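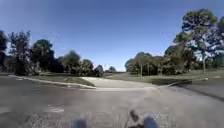
Raili Vainio and Tatu Muriithi
Ernwood Centre for Leisure Studies

Search articles, authors, keywords

4.2 Why people say they walk

Asked why they walk, the members of the Jultside sample gave the answers people give to strangers holding clipboards. Health came first, the dog came second, and "clearing my head" came a respectable third. The diaries, which were filled in at home with no clipboard present, told a less wholesome story. Of the 200 diarists, 46 recorded at least one walk taken to avoid a visitor, a phone call or the washing-up. We coded these as evasive walks, over the objections of one reviewer who felt the category was unkind.

Evasive walks were longer than health walks by a median of 22 minutes. Ersoy, in her earlier Hanlow study, put this down to distance from home being the whole point of the exercise, and we see no reason to quarrel with her.

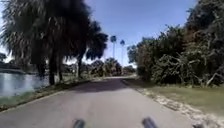
The gap held across age groups but narrowed among people living alone, who have fewer relatives to outwalk and, in most cases, less washing-up. Diarists were also far more precise about evasive walks. Health walks tended to be entered as "usual loop" — a phrase that ruined an entire afternoon of coding — while the evasive ones came with departure times, return times and, in five diaries, the name of the person being avoided. Those names have been removed from the archived set.

We use cookies to improve your experience. Accept all | Manage preferences

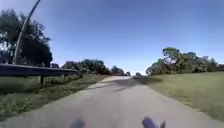

Figure 3. Paved path with trees alongside.

Route preference was harder to pin down than motive. Health walkers favoured routes they could describe in a sentence, and evasive walkers favoured whatever was out of sight of the kitchen window. Both groups spoke warmly of shade, though few had entered it in their diaries. A path like the one in Figure 3, with a band of tree shadow lying across it and brighter pavement beyond, would count as "shady" to some of our coders and "sunny" to others. We settled on "mixed", a label that satisfied neither camp and was applied to nearly everything.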